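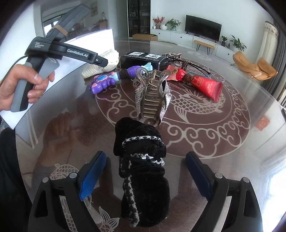 Equipment planning, hand-held grippers, second round

Wednesday, January 4, 2023

Worked at the round table with two grippers, hair ties and small soft items. Purpose of today is to decide what we ask for in the new budget, so I write mostly about cost and parts and less about the task.

Money. We have 3000 for the first half of the year. The quote from Melimer for the full set is 3478, without shipping. So we are over before we start. Rizal Purba thinks they will come down if we order the spare pads later, in August. I am not so sure, but I will ask them.

What is in the Melimer quote:
- two grippers with handle and trigger
- 26 spare pads, blue, the textured type
- cables, one per gripper plus one extra
- calibration at their place

The number of pads is too high in my opinion. In the last months we changed pads only when the surface became smooth, and this was up to 7 times for both grippers together. I would cut it to half.

Notes from the table:

The glossy cover on the table gives strong reflections, and near the lower right edge it is white glare. A matte cloth should go in the budget. It is cheap and I forgot it last time.

Small things with elastic around them are good test items. The black velvety bundle with the cords and the red packet both have a narrow middle, so the pads have a clear place to close. The eyeglasses are a different case – the temple is thin and I do not want to pay for broken ones. Buy old frames from a second-hand shop, put 7 pairs on the list.

Hair claw clip: keep. The rhinestone sides are hard and I want to know what they do to the pad surface over some weeks. Cempaka asked for the same test with beaded things.

Rubber bands and hair ties: we take them from home now. Please, one proper box from Workix, it costs almost nothing.

Other offers:
Vomis – lower price, but the pads are glued and cannot be changed by us. I say no.
Bhardwaj – rents by the month. Could be useful if the approval is slow. Cempaka Sitompul has the contact, I did not see a written price yet.

To do
1. Ask Melimer for a new quote with 13 pads, and shipping in a separate line.
2. Cempaka: written price from Bhardwaj, with insurance.
3. Rizal: check if a pivot pin can be bought alone or only with the complete arm.
4. Measure the table for the cloth. It is round, so measure also how much hangs over.

Open point: who signs if the total is still above 3000 after the cut?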